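Moving Your Records to the New Patient Portal: Frequently Asked Questions

7 min read

Dustwood Family Clinic is moving from the Azimi portal to a new one called Surno. The questions below are the ones our front desk and records office hear most. If yours isn't covered, call the records office between 8 a.m. and 4:30 p.m. or ask at check-in.

Why is the clinic changing portals?

Our contract for Azimi ends in July and we decided not to renew it. The old portal could not receive results from the hospital lab at Grarkthorpe, so staff had to scan those pages in by hand. Surno takes them directly.

Do I have to do anything?

Yes, if you want to keep using a portal. Your Azimi login will not work on the new site. You will get a letter or an email with an activation code, and you use that code once to set up a new username and password. If you never used the old portal and don't want to use this one, you can ignore the letter. Your care at the clinic stays the same either way.

When will I get my code?

Codes are going out in groups. We have 2,173 active portal accounts, and we send one group at a time so the phones can keep up. If you have not received anything by the end of July, call us and we will check the address on file. Most of the missing letters so far went to an old address.

My code says it has expired. What now?

Codes are good for 20 days. After that the records office has to issue a new one. You can ask for it by phone, but we will need your full name, date of birth and the address or email we have on file. We can't give a code to a spouse or adult child over the phone unless there is a signed form in your chart.

What information moves over automatically?

The following should be in your new account the first time you log in:

Allergies
Current medicines and doses
Immunizations
Your problem list
Lab results
Visit summaries
Upcoming appointments

Please read through the allergies and medicines when you first sign in. If something is missing or out of date, use the "Request a correction" button on that page. A nurse reviews each request before the chart is changed, so the correction will not show up right away.

What does not move over?

Messages between you and your care team do not transfer to the portal. The clinic keeps a copy in your chart, but you won't see the old threads after you switch. Forms you uploaded yourself, such as home blood pressure logs, also stay behind. If you want your own copies, log in to Azimi before it closes and download them.

How do I download my old messages?

Sign in to Azimi on a computer. The phone app does not have the download option. Go to Messages, then Settings, then Export. The file will be a PDF. Long threads are split into parts, and each part has to be saved separately. The export covers messages up to 2,000 characters in full. Anything longer is cut short, and you would need to open that message and print it by itself.
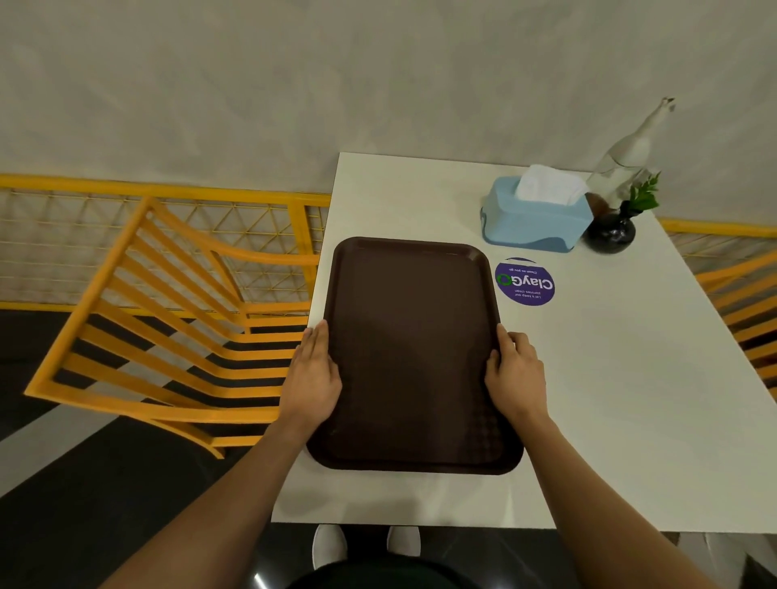

Shanthi Sikder wrote to us that her export stopped partway through and only the first part was saved. She tried again with a different browser and got the rest. She also asked whether attachments are included, and they are not. Each attachment has to be opened and saved from inside the message it came with.

We have since heard the same thing from other patients. If your export stops, sign out, sign back in and start again from the first part. If it fails a second time, the records office can print the messages for you. There is no charge for this while the old portal is open.

Are my X-rays and scans included?

The written reports are included. The images themselves are not. Images are stored by the place that took them, and you need to ask that place for a copy. For scans done at Grarkthorpe, the request goes to the hospital's imaging desk. Bring a photo ID.

Can I still see my child's record?

Parents and guardians can have access to the record of a child under 12. You need to fill out a new access form even if you had access on the old portal, and one form is needed for each child. From age 12 through 17, parents see a shorter version with immunizations, allergies and appointments. At 18 the access ends and the patient sets up their own account.

I help an older parent with their appointments. Can I have a login?

Yes, with their permission. The patient signs a caregiver access form, and you get a login of your own. Please don't share one username between two people. The system records who opened what, and when a login is shared we can't tell who sent a message or canceled a visit. Caregiver access can be limited to appointments only, or it can include results and messages. The patient picks on the form and can change it later.

If the patient can't sign, we need a copy of the health care power of attorney or the court papers. Those are reviewed by the records office and it may take a few working days.

Will I see test results before my doctor does?

You might. Results are released to the portal as soon as the lab marks them final, and that can happen in the evening or over a holiday. Some people want to see them right away and some would like to wait for the call. You can turn off result alerts under Notifications. The results will still be there, but you won't get an email each time one comes in.

If a result needs quick action, we will phone you. We do not use the portal for urgent results.

Can I ask my doctor a question through the portal?

Yes. Messages are read on working days and answered within two of them. A nurse usually reads them first. Keep to one subject per message if you can, and don't use messages for anything urgent. For chest pain, trouble breathing or any other emergency, call 911.

How do I ask for a refill?

Open Medicines, choose the one you need and press Refill. Check that the pharmacy shown is the right one. Old pharmacy choices came over from Azimi and some of them are years out of date. Certain controlled medicines can't be refilled through the portal, and the button will be gray for those.

Who else can see my record?

Staff at this clinic who are involved in your care, and the billing office for the parts they need. Other clinics and hospitals can request your record when they treat you. You can ask for a list of who has opened your chart. Fill out the access report form at the front desk and we will mail the report to you.

Can I opt out of sharing with other hospitals?

You can. Ask for the sharing form. Opting out means that an emergency room elsewhere may not be able to see your allergies or medicines, so some patients who opt out carry a printed list. You can opt back in at any time with the same form.

Do I need a smartphone?

No. Any computer with a current browser will work, including the ones at the public library. Remember to sign out if you use a shared computer. The portal will sign you out by itself after 27 minutes without activity, but please don't count on that.

There is a phone app as well. It shows the same information as the website, except that access forms and correction requests have to be done on the website.

What if I don't use the internet at all?

You can still get paper copies. Ask for a visit summary at checkout and it will be printed before you leave. For older records, fill out a release form. The first copy in a year is free.

I set up my account and it is blank.

This has happened when the clinic had two charts for one person, often after a name change. Don't create a second account. Call the records office and give them both names. They will merge the charts, and the account should fill in by the next morning.

When does the old portal close?

Azimi closes at 5 p.m. on the last day of July. After that, older messages are available only by written request.

Related pages

Release of records form and instructions
Caregiver and parent access
How to read your visit summary
Billing questions
Getting images from Grarkthorpe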